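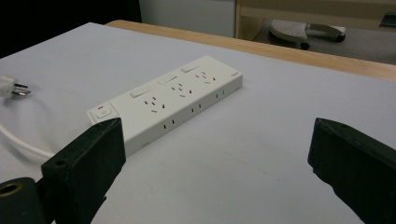
Korkell tests chores with hand-held grippers

22 January 2022

Machines are still some way from tidying a desk unaided, according to a report from Korkell, which has spent the winter on small household and shop-floor jobs. Its list has 11 chores, among them handling a power strip and its lead. 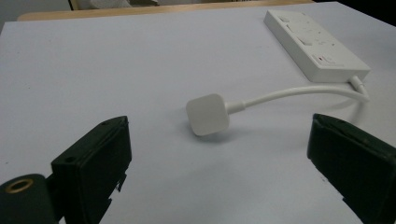

Cables are the hard part. Korkell says they seldom lie the same way twice, and a method that works on a box can fail on a flex. It has logged 595 attempts by people using grippers.

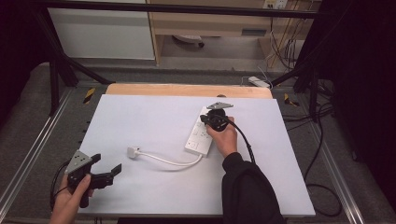
Six of the chores will go to a second round at the Indale site in September. Flullen, a shop-fitting firm, has asked to see the results before it decides on a trial of its own.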